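12 Sep 2024
Prudstead bench notes – tableware and planter handling, tray as base
Entered by R. Lepik. Present for part of it: Hiwot Mamo, Feven Assefa.

Purpose was to settle which tray goes under the pots and cups for the October set, and to write down what we put on the table so that Raili can lay it out the same way at Jelthorpe. Items in use: black tray with rounded corners, beige flowerpot, green paper cup, white scalloped paper liners.

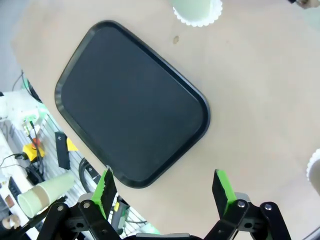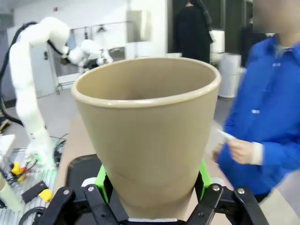 Tray on the table with a green cup beyond it; tray with the pot.

Tray. Kept the black one. The rim is low, so a pot can be lifted off it with very little clearance, and the corners do not catch a sleeve. The earlier Oyewole tray had a steeper rim and square corners; it is back on the shelf and should stay there. The black one slides when pushed from a corner. Tried a damp paper towel under it, which held but left a wet patch on the table. A thin rubber mat cut smaller than the tray would do the same job. Mihret has offcuts.

Pot. Wall thickness at the rim is 2 mm by caliper, same on both sides. No drainage hole drilled yet. Leave it that way until the set is finished, otherwise the fill weights will not match. Filled with dry sand in two steps, 100 g and 200 g, weighed on the small scale. At 100 g it still rocks if the table is bumped. At 200 g it stays put. Feven wants one run with real potting mix. Agreed, but last, and with newspaper down.

The outside of the pot marks easily. Sand dust wipes off dry; anything damp leaves a ring for a while. Wipe it with the dry cloth only, the one from the lower drawer.

Cups and liners. The liners are ordinary baking liners out of the Serkport order. They come nested and are hard to separate with gloves on. Hiwot pulled 28 apart beforehand and stood them in a box, and the rest of the session went faster. A cup stood in a liner is slightly less steady than a cup on the bare table, and the frill flattens after a few handlings. Change the liner when it no longer stands up by itself. Do not reuse flattened ones at the bottom of the stack, they stick to the next.

The paper cups are fine empty. With sand in them the bottom seam started to open on one. Going to around a third full at most.

Table. Small brown spot on the top, near where the cups go. Tried dish soap, then rubbing alcohol. No change with either. Probably coffee, probably old. It is useful as a reference point for setting out, so I have stopped trying to remove it, but do not measure from it for anything that matters – use the table edge.

Layout for Raili: tray at an angle to the table edge, cups beyond it, spare liners off to the right. Pot goes down after the tray is in position. Check that the pot base is flat on the tray before letting go, a grain of sand underneath is enough to tilt it.

Open items
Rubber mat under tray – Mihret
Second pot, same size, from Jelthorpe stock if they have one – Raili
Potting mix, smallest bag – Feven
Relabel the Oyewole tray so it is not picked up by mistake – me
Check whether Serkport sells the liners unnested. Hiwot doubts it.

Scale was reading slightly high at the end of the session. Re-zeroed and reweighed the 200 g portion, came out right. Will check it again before the next fill.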